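What I learned about folding at the Holtilitz open day

I went along to the open day at Holtilitz in January expecting to see robots and came home wanting to tidy my hall cupboard! The people there spend their days picking up ordinary household things with grippers, so that machines can learn from how it's done, and it makes you look at your own belongings quite differently. Visitors were let in from ten in the morning, and I stayed until they were stacking the cups.

Our guide was Mahtab Ghaffari, who has a lovely way of explaining things and let us all have a go with a hand-held gripper. You squeeze, two padded fingers close, and suddenly a tea towel is the hardest thing in the world. I dropped mine four times. A rolled one, though, I picked up first try, and that set me off asking questions for the rest of the visit.

These are the tips I scribbled down, all tried at home since.

Roll soft things tightly before you store them. A firm roll can be lifted from a full drawer with one hand, while a loose fold drags its neighbours out with it. Tea towels, napkins and thin scarves all do well this way.

Fasten in the middle. A band or strap at one end lets the other end flop open, and then you're back where you started. I use old hair ties on picnic blankets and a strip of hook-and-loop tape on anything thicker.

Leave a finger's width between things on a shelf. Mahtab's group allow a gap on both sides of whatever they want to pick up, and my spice jars have been so much easier to get at (I did have to give away some very elderly paprika).

Line slippery trays. A bit of rubbery mesh matting, the sort sold for under rugs, stops scissors and tape measures skating about. One roll did my kitchen drawers and the toolbox, with enough left over for the tray by the back door.

Dry umbrellas open, then smooth each panel flat before you wind it round. Do up the strap snugly but don't wrench it – the stitching is always the first thing to go. Stand the thing handle up in the rack and it's ready to grab on your way out.

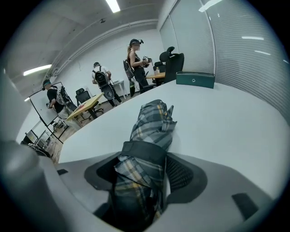

Tartan bundle, strapped round the middle and held in the gripper at Holtilitz.

I've wrapped all our brollies and folding shopping bags like that now, and they fit in one basket by the door.

If you get the chance to go to a day like this, wear comfy shoes, get your name down for the hands-on part early and take a notebook. Ask to try something floppy first and something firm second. You'll feel the difference in your fingers straight away!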